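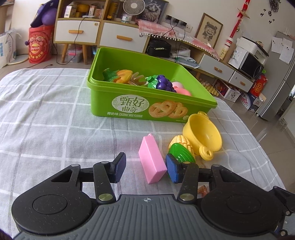 Figure 1. Toy pick-up task, gripper open over the pink block.

So, chapter two! This is the part of our project where Olga Sampaio and I stopped arguing about what a "good" recording was and wrote some rules down. We'd collected 245 demonstrations with the hand-held gripper before anyone thought to ask whether the two of us were doing the same thing. We weren't. I was opening the fingers all the way before every reach and she was opening them just enough to clear the toy – and both of us were sure our way was the normal one.

Our advisor, Gladys Mrema, had us read the lab handbook from the Zidau project first. It's written for big industrial arms, so a lot of it (fencing, emergency stops, lockout tags) didn't fit a person sitting at a table with toy food. But the section on record keeping was great, and we borrowed from it shamelessly!

What we ended up with, which we call the Urio rules:

Start every recording with the fingers open and both pads in view.
One pick and one place per recording. If you drop the toy, finish the clip and mark it as a drop. Don't delete it.
Keep your free hand off the table.
Mail, ID cards and screens get put away before you start, and anybody else at home gets asked first.
Look over the pads and rivets every 60 recordings and write down what you found, even if it's nothing.

The drop rule caused the biggest fight. Olga wanted a clean set and I wanted the messy stuff kept, and Gladys sided with me, mostly (drops go in their own folder). The privacy rule was the easiest one to write and the hardest to follow, because you stop noticing your own living room pretty fast.

We didn't tell people how to decorate or what cloth to use. Homes are messy and I'd like the data to show that.

By the end of April we had 2,818 recordings under the new rules. The original 245 are stored separately and aren't in any of the results in chapter three.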